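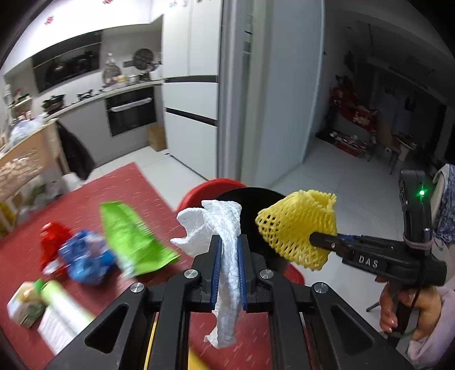

Crumpled paper towel in one gripper, yellow fruit net on the other.

Ticket: Skelamura cue player drops sound cues in act two
Opened by: Custódio Seixas, sound, Winham drama festival
Opened: January 20, 2019
Priority: high (we open Thursday)
Status: solved, see bottom

Problem
Sound cues in act two fire late or not at all. Act one fine. Tonight the storm came in after the daughter had already said her line about the rain, audience of parents laughed. Lights ok, separate desk. Show file is the Antunes play, the long one with the trial. Same laptop and same Skelamura version as the November run of the one-acts, which never gave us trouble.

What I see
Cue goes green, counter runs, no sound. Or sound four, five seconds later. No error on screen. Log says "buffer wait 3,282" right before every bad one. No idea if thats milliseconds or what. Good cues have no buffer line.

Tried so far
– restart laptop. No change
– restart Skarnier interface, other USB port. No change
– other USB cable, the short one from the rehearsal room. No change
– wifi off, virus scan off. Maybe a bit better? then bad again on the church bell
– exported show, imported into an empty one. Same cues fail

Its always the same cues so I don't think its the cable. 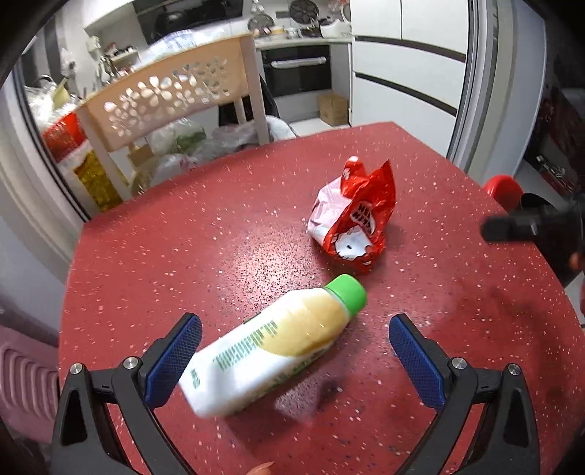 Went through the list after everyone left. The bad ones are storm, bell, crowd outside the court, and the song under the verdict. All of them came from the director on a stick on Friday. The act one sounds I made myself on this laptop. So either the files or where they live.

Reply from support
Please check sample rate of the failing files, and check the file path in the cue inspector. Does the path start with the show folder or with a drive letter?

Custódio
Drive letter. It's pointing at the stick!! I thought import copied them. The stick was in the whole time so it found them, just slow. Sample rate also different from the rest, left that for now.

Support
Import only copies if "collect media" is ticked, it is off by default. Run Collect from the File menu, save under a new name, close, take the stick out, open again. Any cue that shows red is still missing.

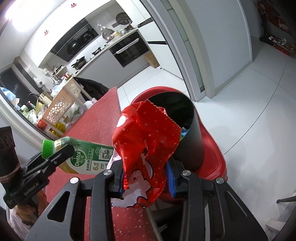 Custódio
Did that. Folder is now 1,865 MB, was tiny before. 6 cues red after reopening, all crowd sounds, the file names have an accent in them. Renamed without accents, relinked by hand, all green now.

Ran act two top to bottom with no actors, just me reading the cue lines. Storm on time, bell on time. Song under the verdict on time but has a click at the start.

Support
Click is likely the sample rate. Convert to match the rest or put a short fade in on it.

Custódio
Fade in, click gone. Did the whole act again with the stick out, no buffer lines in the log. Stage manager wants it once more with cast tomorow before the second dress. Can close. Pls make collect on by default.

Closed by support
Cause: media linked to external drive, accents in file names. Default setting passed on as a feature request.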